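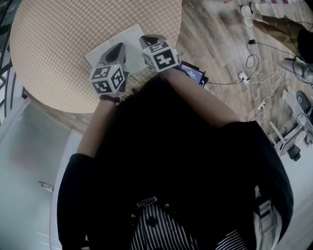 1. Introduction

This report presents the results of a one-semester project carried out for the course Research Methods in Games and Sport at Castlow College. The project examined how the time limit of a game affects the quality of endgame play among club-level chess players. It was supervised by Nii Arthur, who also approved the research plan in October.

Most published advice on endgames assumes that the player has enough time to think. In club leagues this is often not the case. The Batholm League, from which the games in this report were taken, plays both a long and a rapid format during the same season, and many of its members enter both. This made it possible to compare the same group of players under two different time limits.

2. Research question

The project addressed one main question: do club players convert winning rook endgames less often in rapid games than in long games? A secondary question was whether any difference is larger for players with lower ratings.

Rook endgames were chosen for two reasons. They are the most common type of endgame in the league records, and the basic winning methods are taught in every beginner's course offered by the league.

3. Material and method

The league secretary gave the project group access to 3000 game records, of which 1500 were long games and 1500 were rapid games. Records with missing or unreadable moves were removed first. The remaining games were searched for positions in which each side had one rook and at least one pawn, with no other pieces apart from the kings. This search produced 400 endgames.

Each starting position was checked with a chess engine. An endgame was marked as winning if the engine's evaluation favored one side clearly and did not change when the search was made deeper. It was counted as converted if that side went on to win the game. Games lost on time were counted as not converted and were also recorded in a separate column.

Players were placed in a lower or a higher rating group, using the league rating at the start of the season. The limit between the groups was the median rating.

4. Results

Winning rook endgames were converted more often in long games than in rapid games. The difference was present in both rating groups and was greater in the lower group.

The most frequent error in both formats was an early pawn push that allowed the defending rook to give checks from the side. The second was placing the rook in front of the passed pawn. In the rapid format, 17 winning positions were lost on time, most of them by players who had used a large part of their clock in the opening.

The Głowacki trophy games, which are played with a different increment, were left out of the comparison. They are listed in Appendix B.

5. Limitations

The rating groups are broad, and a player near the median may have been placed in either group by a small margin. Players who took part in only one format were not removed from the material. The project group also had no information on the clock times of individual moves in the long games, so time pressure in that format could not be studied directly.

6. Recommendations

It is recommended that the league's training evenings include rook endgames played with a short clock, using positions from members' own games. A future project could repeat the comparison with pawn endgames.

Submitted Wed 15 June

Appendix A: Search settings
Appendix B: Głowacki trophy games
Appendix C: Table of errors by rating group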